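22 Jun 2024

OK, a few posts on the hand comparison, as promised. Short version: I'm less impressed than the Stoltix brochure wants me to be.

---

Candidates are the Stoltix five-finger hand and the plain Junen two-jaw gripper. Same arms, same kitchen, same dishwasher. Wenche Åberg ran the Junen days and I took the hands. Neither of us got to pick the dishes.

---

Brochure figure for the hand is 500 grasps between recalibrations. I got 246 before the right thumb started closing late. Could be our mounting. Could be the brochure.

---

Plates: Junen wins. Boring parallel jaws, grab the rim, lift, done. The fingers want to wrap around things, and a plate standing on edge gives them nothing to wrap. Most of my misses were a fingertip nudging the plate sideways into the next slot.

---

Mugs and pan handles go to Stoltix, clearly. I'll give them that.

---

Cables. We need to talk about cables. The bundle at the wrist takes up room I'd like to have when reaching into a lower rack. Junen has one thin lead and I never thought about it once.

---

Someone asked about the controller. Still the Khunthong stack from January. Chalerm Chaiyaporn rewrote the finger mapping and it's better, but there's still a lag on the curl that you feel most when you're trying to let go of something. Letting go is half the job!

---

"But it looks so human" – yes, and? A dishwasher rack is rows of wire tines. I would like to see the argument for five fingers in there that doesn't start with how it looks on a stage.

---

Total so far is 1,601 attempts across both setups. Not splitting it into success rates yet – Wenche logged re-grasps as new attempts and I didn't, so any percentage I post today would be junk.

---

Next is 20 more runs per setup with the thumb remounted, then it all goes to Trustthorpe and they can decide what to buy. If the late thumb goes away I'll say so in this thread. I wouldn't bet on it.

---

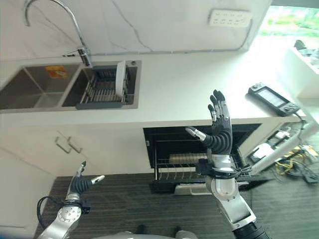 Both Stoltix hands up, dish rack partly out.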